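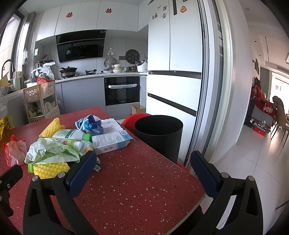

Sulastri Lau
Field Coordinator, Household Sorting Study, Castorholm

Progress report to the Plandarus Fund, submitted 16 Jan 2025

Scope of this report

This report covers the second work period of the study. The study looks at how mixed packaging and small kitchen waste build up on home counters between trips to the bin, and at how long it takes to clear and sort them. The first work period, which ended in August, set up the item list and the recording sheet. Both were approved by the fund and have been used without change except where noted below.

Work completed

Kitchen visits are now complete in 32 homes. Each home was visited twice, once for a record of the counter as the household left it and once for a timed clearing. The log holds more than 900 item entries. Ikhsan Gunawan checked the entries against the paper sheets and corrected those where the material code and the item name did not agree.

The kitchen at the head of this report has a red speckled counter with a typical mixed load: a yellow foam sponge, a yellow foam net sleeve, crumpled plastic bags, white plastic bottles lying on their sides, a printed cardboard box and a folded paper towel. A black trash can stands behind the counter. Cooking takes place on a separate surface with a gas stove, and that surface was left out of the clearing task in this home, as it was in all homes with two work surfaces.

Sorting rules

Items are placed in one of four groups: keep, wash and keep, recycle, discard. The following rules were settled during the period.

Bottles are coded by whether they still hold product. A bottle lying down is set upright before it is checked. Caps stay on.

Cardboard boxes are opened, emptied and flattened. If a box holds unused product, it is coded as keep and returned to a cabinet.

Foam sleeves from fruit are coded apart from sponges. In the first period both were entered as "foam," and this made the discard figures too high for sponges still in use. Ilham Saragih has recoded the earlier sheets.

Thin bags are opened and checked before coding. Clean bags are folded and kept if the household reuses them. Crumpled bags with food residue are discarded.

Wrappers and foil packages are checked for contents. Small torn wrappers are collected first, as they tend to stick to larger items and get counted with them.

Paper towels are coded as keep only when the household member confirms it.

Findings to date

The figures are not final, but two points are stable enough to report. First, flexible plastic takes up most of the checking time. Boxes and bottles are quick to place, while bags and wrappers have to be opened by hand. Second, the position of the trash can has less effect on clearing time than we expected. Homes with a can next to the counter still held wrappers on the surface at the first visit. Item size appears to matter more, and this will be tested in the full analysis.

Problems and changes

The scale supplied by Kirine gave unsteady readings for items under 2 grams. Light items are now weighed in batches and the batch weight is divided by the item count. The change is marked in the log.

Several households cleared the counter before the first visit. These visits were rescheduled and the early records were removed. The visit letter has been reworded to ask that the counter be left as it is on a normal day.

Budget

Spending is within the approved amount. An unspent balance of $1000 remains under travel. We request permission to move it to data entry, where the recoding of foam items used more hours than planned.

Next period

Mahsa Tabrizi will run the timing analysis. Urho Juntunen will prepare the sorting guide for households, with a draft sent to the Setiawan office for comment before printing. Follow-up visits will be limited to homes where the second record is incomplete. The full item log will be attached to the final report.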